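Jedora Bin Sets

README, last touched September 21, 2025

Hi! I keep a collection of pictures of small household odds and ends sitting in bins, and this is the page that goes with it. If you came for the pictures only, skip to "What's in the folders." If you want to know why there are so many crinkly wrappers, keep reading.

Why I started

I wanted mess. Most of the object pictures I could find had one clean mug on a white table, and my junk drawer has never looked like that. Things lie on their sides, they lean into corners, they end up half on top of each other. So Jedora is all loose stuff in open bins, nothing lined up and nothing turned to show its label.

What's in the folders

There are 125 bin sets right now, split over two top folders.

Crenshaw - the older half. Mostly kitchen drawer things and packaging. I was picky about light back then and it shows, the colors stay pretty even from one set to the next.

Pirau - the newer half, and my favorite! More small dark items, more see-through plastic, more stuff that crumples. Folders 1 to 7 are the hardest ones in there, so start somewhere later if you're just trying something out.

Every set has a picture folder and a plain text item list. The lists use everyday words (spoon, lid, wrapper, sponge). I went back and forth on using longer names and gave up, because I kept typing them three different ways.

How I choose items

1. It has to fit in the bin with room left over. A packed bin is a different problem and I'd like to do that one separately.

2. Mix the surfaces. Something dull next to something shiny, something stiff next to something floppy.

3. Keep the bin as it is. Scratches, chipped paint and scuffs stay in. I did repaint one for Crenshaw and regretted it, the pictures came out looking like a catalog.

4. At least one crumpled thing and one plain dark shape per bin. The crumpled beige and see-through bit by the left wall and the black oval nearer the middle are what I mean, and the scuffed silvery floor gives both of them something to sit against.

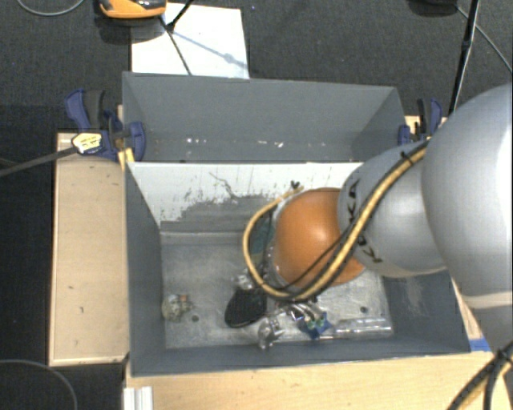

5. Drop, don't place. Tip the items in, leave them where they land, and write the list afterward.

Known problems

About those lists: "wrapper" and "bag" get mixed up in the early Crenshaw sets. I've fixed 40 of them and the rest are waiting for a rainy weekend. Shiny floors also throw highlights that can pass for an object at small sizes, so check the full-size picture before you report a missing item.

Using it

Personal projects, class work, whatever you like. If you publish something, please mention Jedora and say which folder you used. The bundle named Ultska is an old export with the same pictures under different file names, so don't add it on top or you'll have everything twice.

Next batch goes up in October - mostly bathroom cabinet stuff.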